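3.2 Rider survey

Owners of the Zernton folding e-bike were sent a short questionnaire in March. Of the 1,769 people who had registered a bike, 1,703 gave usable answers. Questions covered trip length, charging habits and how often the bike was carried indoors. Huamán and Ccori coded the free-text replies separately and then compared their lists.

Most complaints concerned the folding latch — battery range came second. Repairs under warranty were left out of this section.
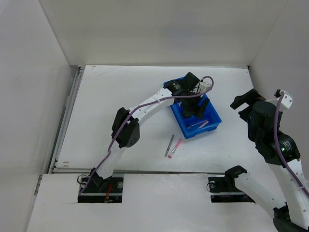

Figure 3. Two-arm workspace with a blue bin on the table.

3.3 Commuting distance

Riders who also used a train reported shorter trips by bike. They charged at work more often, and five of them kept a second charger there.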